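Turnout and Candidate Messaging in the Skullach Council Race
Student Project Report
Submitted by Peninah Mosoti
January 3, 2020

1. Purpose of the Project

This report examines how candidates for the Skullach town council presented themselves to residents in the final weeks before the vote, and whether residents remembered what they were told. The project was limited to the east ward, where two seats were open and four candidates appeared on the ballot. Party labels are not used in Skullach council races, which makes direct contact between candidates and voters more important than it would be in a state contest.

2. Method

A short questionnaire was mailed to 400 households in the ward. It asked which candidates the resident could name, how the resident had heard of them, and which local issue mattered most. Follow-up interviews were held by telephone with residents who agreed to give more detail. Campaign flyers and the printed record of the Jadham Hall forum were read alongside the answers. 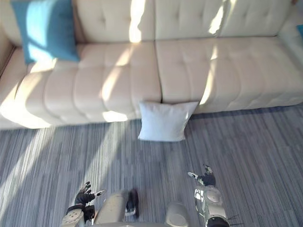 Residents were not asked how they had voted. The questionnaire was tested in advance on a small group of students, and the wording of the question on property taxes was changed after several of them found it leading. The revised version asked only whether the resident had heard a candidate speak about the tax rate, and if so, which one.

3. Findings

Flyers were the source named most often. Residents who recalled a flyer could usually name the candidate but seldom the position printed on it. The forum reached fewer people, yet those who attended gave fuller answers, particularly on the proposed sale of the Clemari parking lot. Several older residents said they had decided after a conversation with a neighbor and had set the printed material aside unread.

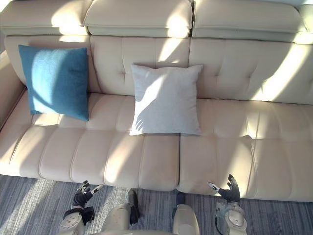 Department of Government and Civic Studies, Tanui College

Candidate Tanui Road signage was left out of the comparison, as signs along that road carried names only. Among the messages that could be compared, road repair was mentioned by all of the candidates and was the issue residents linked least clearly to any one of them. The parking lot sale divided the field and was remembered far more accurately.

4. Limits of the Study

The mailing list was drawn from an older directory, and newer apartments on the north side of the ward are not well represented. 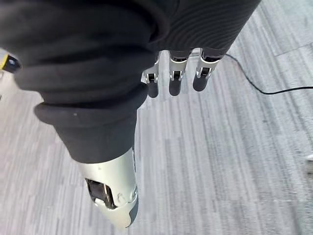 Recall is a weak measure of persuasion, and the answers should be read with that in mind. A resident may forget a speech and still be moved by it. Small details also tend to be lost beside large ones, much as a tiny white speck on a black sleeve may be passed over by anyone looking at the folds of the fabric. A later study should ask about minor ballot items separately and should begin its interviews in March, well before campaign mail arrives.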